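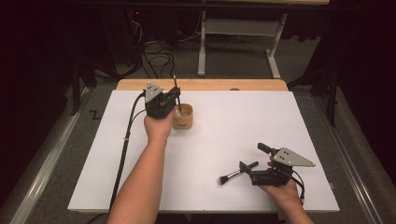 Give it a sock drawer and then we'll talk, was Jamila Mondal's verdict at the public evening in Sodport, and a fair part of the hall seemed to agree with her.

The question on the posters was whether machines can do household chores yet. Two hours and a lot of lukewarm coffee later, the answer from the platform was a firm "some of them, if you don't move anything."

Dinesh Patwary, who runs the chores program at Nernon, told the audience that putting brushes in a cup is harder than it sounds. A brush is thin, it rolls, and it has a right way up. People who have been tidying a bathroom shelf since the age of four do not think of this as a skill. Patwary has thought of it as little else since December.

His group's method is to have people do the job first, holding grippers in place of using their fingers, and to let the software learn from the recordings. The current set holds 2718 of them. Asked how many a child would need, Patwary said his daughter had been shown 900 times and still leaves hers in the sink.

Shop-floor work got a kinder hearing. Sabina Kodikara of Majumder, the packaging firm, said a machine on her line now loads trays through the night and has yet to ask for a better radio station. It also stopped dead for 40 minutes last month when a supplier changed the color of the trays from gray to slightly less gray.

Nazma Begum, from the floor, wanted to know when she could buy something that would clear a table after dinner. Patwary said he wouldn't like to name a year. Begum said her husband wouldn't either.

There was some talk of prices, most of it gloomy, and a longish detour about who pays when a machine drops the good plates. Kodikara thought the owner. Patwary thought the plates should be put away beforehand – by hand, presumably.

The next evening in the series is about lawn mowers. Doors open at seven, and the chairs will again need stacking afterward by whoever is left.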